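Sosow hand-held gripper kit, with the Keltum training recipe: reviewed

Posted Sep 5, 2019
Reviewed by Arnar Ketilsson

I have now read the Keltum write-up three times and used the Sosow kit for most of the spring and summer, and I still can't decide whether the method is good or the demo room was.

The claim first. You carry a pair of grippers around by hand, do ordinary household jobs with them, and the recordings are used to train a policy that then runs on an arm with the same fingers. No arm is needed while you collect. Keltum report 423 demonstrations across their cloth tasks and say the trained policy picks up and places a cloth it has never met on a surface it has never met. If that held up as written I would stop reviewing kits and go home.

What you get for the money

Two grippers, cables, a case I wouldn't trust on a train, and a licence for the Keltum software. The build is better than I expected. The fingers are easy to swap and the housing has survived my dropping it. The handle is fine for short spells. After an hour of it my wrist complained, and Melur Govindasamy, who did more of the recording than I did, took to strapping his.

The manual is poor. It covers charging in two pages and calibration in one paragraph, and that paragraph refers to a figure that isn't there.

Collecting

Collecting is the part that works. We recorded 271 demonstrations in homes around Stalgate and threw out 28 of them, mostly for lost tracking near windows or large plain walls. Patterned bedding tracked well and plain sheets did badly. The write-up doesn't mention this at all, which I find odd, given that every bed in their published clips has a loud print on it. Someone must have noticed.

It is also quick. A new person can be producing usable cloth recordings before lunch. I have used tethered rigs where that took a week.

Training

We followed the recipe to the letter, then again with the settings the authors gave us by email, which differ from the published ones in two places. The second lot were better. I'd like them to correct the page.

Results

On a bed seen in training, the policy lifted and placed the cloth in nearly all trials. Good. On beds it hadn't seen, we ran 44 trials and the drop was steep enough that I asked Melur to check the cables. The common failure was closing a little above the cloth and carrying nothing, very confidently, to the right place. Thin cloths were worse than thick ones. Folding, which gets one cheerful sentence in the write-up, we could not get to work in any useful way.

Keltum's answer is that we need more rooms. Perhaps we do. But "more data" can be said about any result, and their own paper has no plot of success against number of rooms, so I can't tell whether we are near the bend or miles short of it. The Vídalín group have asked for the same plot.

I have a second doubt, about what counts as unseen. The test room in the write-up shares its bedding with at least one training room, as far as I can tell from the clips. A new room with an old bedspread is half a test. Our own recordings were made on whatever people had on their beds, with cushions, blankets and boxes left where they were, and I think that is the fairer way to do it.

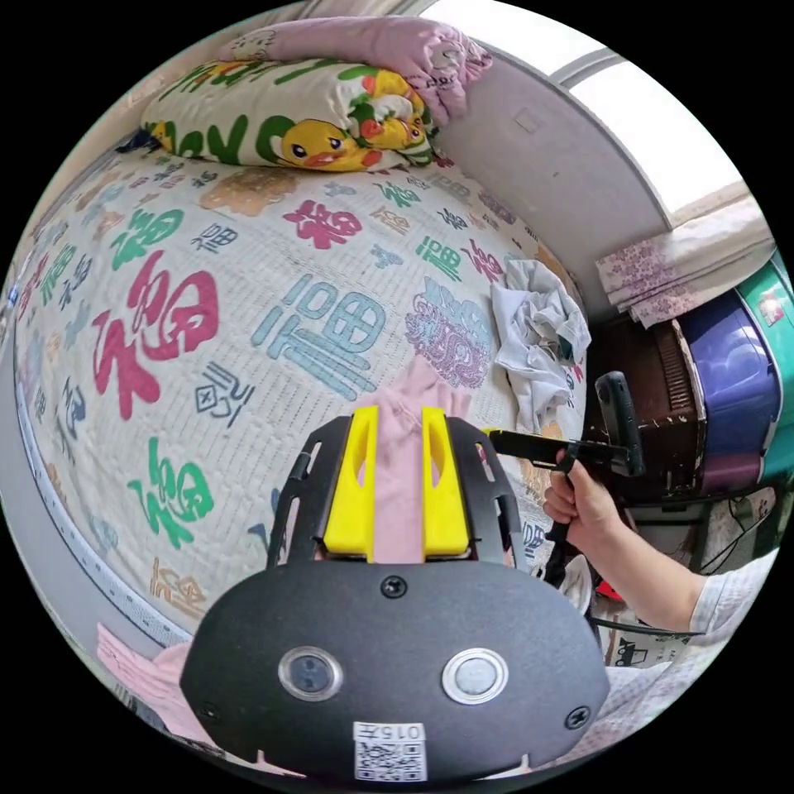 Should you buy it?

For collecting, yes, if you already have an arm and somebody patient to do the labelling. The hardware earns its price and the recordings are clean enough to use with other training code, which is what we've ended up doing.

For the Keltum recipe, wait. I'd want the room plot, the corrected settings and a test on bedding that appears nowhere in the training set. I wrote to them in April asking for all of these and got a friendly reply with none of them attached.

Hardware: 4 out of 5
Software and manual: 2 out of 5
Published claims: 2 out of 5, open to revision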